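Grip loss on indoor climbing holds over one season

Unit project report, Sport and Exercise Science
Haoran Xue and Yuzhen Su

Background

Climbing gyms wash their holds on very different schedules. The Flamton wall strips and washes a section every month, while the Dradeston wall leaves its training board up from summer until April. We wanted to know whether regular climbers could feel the difference, and whether it changed how many moves they completed on a set circuit.

Method

We set the same circuit at both centres, using polyurethane edges and slopers from one Wendt set. Each circuit had 20 moves on a board at a fixed angle. Climbers did one attempt per visit after their own warm-up, and could use their usual chalk. A fall ended the attempt. We wrote down the last hold controlled and asked each climber to rate the friction from one to five. 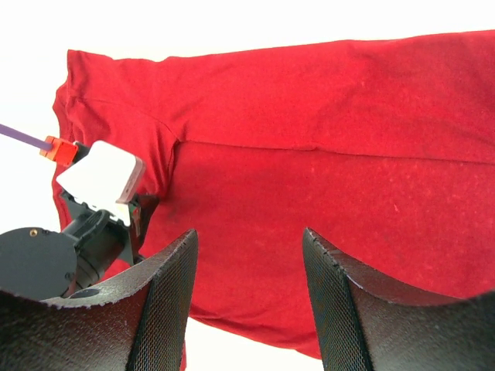
Photo: Yuzhen Su

Attempts were logged on paper and typed up the same evening. We left out any attempt where a hold had spun or the climber had stepped on the mat. Of some 500 attempts, 482 were kept.

Results

The circuit was finished in 332 of the kept attempts. Most falls at both centres came on the two slopers near the top. Friction ratings at Dradeston dropped as the season went on, mainly for the slopers. Ratings for the edges hardly moved. At Flamton the ratings went up after each wash and then drifted down again.

Limitations

Climbers knew which centre they were in, so the ratings were not blind. They also got fitter and learnt the moves, which probably hid part of any effect on completion. We didn't record humidity until the second month, when Lostetti lent us a meter.

Further work

A repeat should swap the two sets of holds between centres halfway through and use climbers who haven't tried the circuit before.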